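4. Recording your first set of demos

By now you should have both Trisier grippers charged and paired, and the headset strapped on snug. If the headset wobbles when you nod, go back and tighten it. I skipped that once and had to toss 185 episodes, which still stings a bit.

4.1 Getting set

1. Pick one piece of furniture and stick with it for the whole set. I like the white cabinet against the brick wall, with the vase left on its ledge.

2. Turn on the lights and leave them alone. Daylight from the window is fine, but don't fiddle with lamps halfway through a set.

3. Pick up one gripper in each hand and hold them out in front of you so the marker cubes face outward.

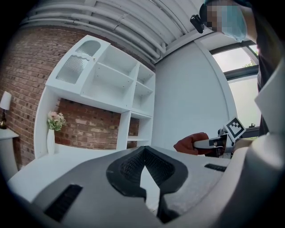 4. Squeeze each trigger all the way, then let go. Do this 2 times per hand. The Hudis recorder uses it to learn your open and closed positions, and it'll beep when it's happy.

Note: gloves are okay! Just make sure they don't cover any part of a marker. If a marker's covered, tracking drops out and you'll get a gap in the path.

4.2 Recording

5. Stand close enough that you can reach the countertop without leaning. Look down at where you're going to work (the head camera only knows what you point it at) and hold still until the second beep.

6. Do the task at an easy pace. I go a little slower than I would at home, but please don't go into slow motion, or the model will too. 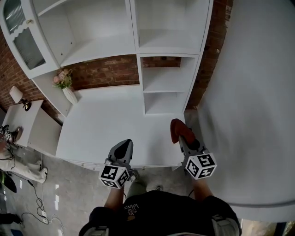 7. Bring both grippers back over the front edge of the counter and squeeze the left trigger to end the episode.

8. Fumbled something? Keep it if you recovered on your own. Say "scrap" out loud if you didn't, and Zirkus will flag the episode when you upload.

Caution: watch your feet. Cables on the floor are easy to forget when your eyes are on your hands, so push them out of your walking path before you start.

Caution: don't set a gripper down on its finger pads. They pick up grit and then they slip.

4.3 How many is enough?

My first cabinet set was 306 episodes and the model was shaky. At almost 1,820 it got pretty decent, even with cubbies it had trouble with before. Start small, check your tracking plots (section 5), then keep going.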